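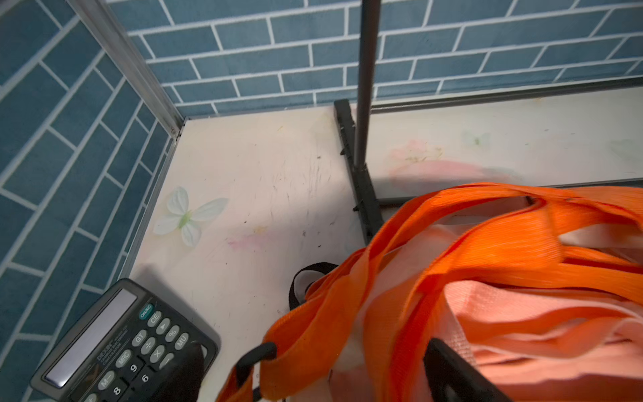

Blue brick-pattern walls and a cream shelf panel with butterfly and flower decals, one of the finishes in the Perkivum display corner range.

ZINVILLE, March – Sukprasert, a supplier of shop fittings to small retailers, has added a display corner to its Perkivum range. The unit is meant for gift shops, stationers and market stalls that need a finished backdrop but do not have room for a full wall of shelving.

The Perkivum corner consists of two upright walls, an aluminum corner post and a single shelf panel. Buyers choose the wall pattern and the panel separately. There are 10 wall patterns at launch, including the blue brick. The decorated panel can be swapped for a plain one.

The starter set costs $499 and includes both walls, the post, the panel and the metal edge strips. Replacement panels are sold on their own for $63. Sukprasert says two people can put the unit together in up to 60 minutes with a screwdriver and a level.

"Most of our customers run a shop alone or with one helper," said Ratree Rojanasak, product manager at Sukprasert. "They use the same shelf to show things, wrap them and add up the bill. Panels get scratched, and we wanted people to be able to change the panel without buying the whole corner again."

Rods, brackets and rails for hanging stock are sold separately. Owners of older Sukprasert shelving can keep using their existing hardware, but should check the base size with a dealer first.

The corner can be seen at the company's showroom in Asdale, open from 9 a.m. Wall samples are available there at no charge. Dealers in Zinville will take orders from the end of March.

Trade inquiries: Wiroj Sriwong, Dealer Sales, Sukprasert, Asdale showroom.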